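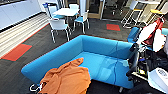
Dustik: a picture book in the making
Progress report to the Hennessy Fund for Children's Books
17 September 2023

I'm so glad to be writing this one. When I sent the last report in May I had a pile of thumbnails, a text I didn't trust and a main character whose ears changed size on every page. Dustik now has a full dummy, a text that has been read aloud until it stopped tripping me up, and a set of ears I can draw in my sleep.

For anyone on the panel who joined after the award was made: Dustik is a small creature made of the fluff that gathers under a bed. He wants to see the sea. The bed is on the top floor of a tall house in Nulton, which is a very long way from the sea if you are made of fluff and frightened of draughts. The book follows him down the stairs.

The text

The version you funded ran to 1222 words. I was fond of every one of them, and far too many were doing the job of the pictures. There was a whole paragraph about the colour of the stair carpet! Once I started drawing the stairs it had no work left to do, so out it went, along with most of the landing and all of the cat's speech. (The cat is still there. She just doesn't talk any more, and she is much more alarming for it.)

The biggest change is the ending. In the old draft Dustik reached the sea and was happy, full stop. It always felt thin and I couldn't work out why until I read it to a reception class, who wanted to know whether he got wet. Of course they did. He is made of fluff! I went home and rewrote the last three spreads that evening. He does get wet now, and he becomes a different shape, and he has to decide whether he likes it. I think it is the best thing in the book, and I have the reception class to thank.

I also dropped the rhyme. I know the sample pages rhymed and that some of the panel liked them, so I want to be open about this. The rhyme was pushing me into saying things Dustik wouldn't say. I have kept one short verse, the song he sings on the stairs, and it comes back 2 times with a word changed.

The artwork

My first sketches were in pencil and watercolour, which is how I have made everything up to now. In the spring I began tearing paper instead, mostly to loosen up, and found that a torn edge looks exactly like fluff. I was hooked by the end of the afternoon. The whole book is now going to be torn and cut paper with a little pencil on top.

It has been slower than painting in some ways and much quicker in others. A background that doesn't work can be lifted off and replaced without redoing the figure. On the other hand, glue. I went through several kinds before I found one that didn't make the thin papers buckle, and a few early pieces had to be made again from scratch once they had dried into waves. They are in a drawer and I do still look at them, because some of the accidents were lovely.

I paint my own papers before tearing them, and I now have 74 sheets sorted by colour in a plan chest. The upstairs rooms use greys and a dusty pink. As Dustik goes down the house the colours get stronger, so that by the front door there is a proper loud yellow, and then the sea, which I am still mixing. I have painted a lot of seas. None is right yet, but the last two were close.

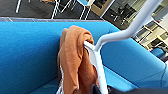
Orange against turquoise.

Where the dummy stands

There are 17 finished pieces of artwork, counting the endpapers and the title page. The remaining spreads exist as full-size roughs with the type in position, so you can read the book from start to finish and see how every page turn works. The page turn I am proudest of is the one at the letterbox. Dustik looks out, you turn, and the street is there all at once with no words on it.

Two spreads in the middle are giving me trouble. They are both set on the same flight of stairs and they sag a bit. I have tried swapping them, and I have tried turning one on its side so that the reader has to rotate the book. The second idea is promising, though I need to see how it behaves when a grown-up is holding the book in front of a group. I'll test that at the next school visit.

Readings and workshops

The grant included time for sharing the work as I went along, and this has been a complete joy. I ran tearing-and-sticking sessions at the Gemine bookshop and at the library in Nulton, where children made their own creature from under their own bed. Nearly all of them named theirs before they had finished making it. I have taken that to heart and put Dustik's name on the very first page, where it used to turn up on the third.

I had planned a session for parents and carers too, and it hasn't happened yet. The date clashed with the start of term. It is being moved to later in the autumn and the materials for it are already bought.

Money

Spending is in line with the budget. Paper and glue came to more than I expected when I changed technique, and I covered this from the sum set aside for watercolour materials, which I no longer need. Scanning is still to come. Collage is fussier to scan than a painting because of the shadows at the edges, so I have asked for a test before committing to the full set. The breakdown is on the attached sheet.

What comes next

I'll finish the stair spreads first, while the problem is fresh, then go on to the street and the sea. The text is settled apart from one line on the last page that has two versions, both pinned above my desk. Once the artwork is scanned I'll send the panel a printed dummy, and I would love to hear what you make of the wet bit.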